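Print this page
E-mail this page

Visit to the Modise workshop, Daltdale
Report by Oratile Tshabalala

We got to Daltdale at 9 in the morning and signed in at the side door. Modise makes sorting boards and shape puzzles for schools, and the open day takes visitors through in groups of 18. Ours had two people from Erus, who buy for preschools, and a teacher from Grumolell.

The first stop was the cutting room. It was loud, so most of the talk waited until we were out in the hall. The boards are sanded by hand after cutting, and the shop sends out some 80 a week in the busy season. Edges get more attention than I expected — one board went back twice while we stood there.

After that came the room with the dark table and the black curtain, where a white board was laid out.

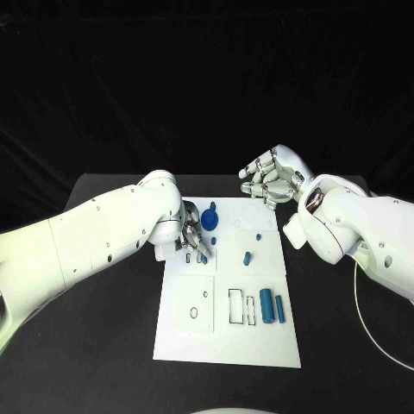
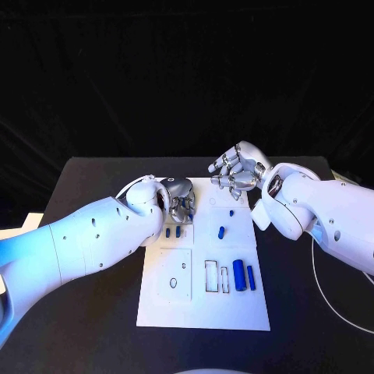

Do the parts have to go into the board in a set order? Any order works, because each part has its own cutout and doesn't depend on the one next to it. Teachers often start with the biggest shape anyway.

Lunch was sandwiches in the packing area. Finished sets are boxed flat with a sheet of card between the board and the parts, and spare parts are kept in drawers by color. A school that loses one can write in and get another for the cost of postage.

We were done by 2. Parking is tight on the street side, so use the lot behind the building. The next open day is in December, and groups need to sign up ahead of time.

E-mail this page
Print this page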